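What the Drurkuvar flyer leaves out

Several of you forwarded me the flyer from Drurkuvar about its weekend sewing course, which promises that anyone can mend their own clothes "for life" after 8 lessons. The price is $650. I called and asked what a student walks away with, and was told "confidence." I asked what else and was put on hold.

I have been mending for 26 years and I don't doubt you can teach a beginner to close a seam in an afternoon. What I doubt is the lifetime part. Jeans that split at the knee will split again beside the patch, and a sweater made of thin acrylic is going to pill whatever you do to it.
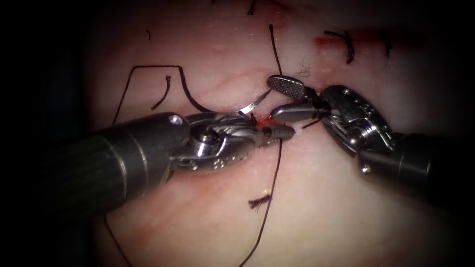
Most of the flyer's claims rest on the starter kit, and the kit is where I'd look hardest. Sarahí Tovar took the October course and let me go through hers. It had two spools of thread, a thimble too big for either of us, and a pack of straight needles. No curved one, like the needle going through the pink suture pad, and a curved one is what you want for a couch cushion or anything else you can't get behind. The course spends a whole lesson on upholstery.

Apolinar Varela, who runs the lessons, told me curved needles are "an advanced item." They cost less than a sandwich.

If you want to learn, ask a neighbor who sews, and practice on an old pillowcase. If you still want the course, get the refund terms in writing first. I asked for a copy and am still waiting.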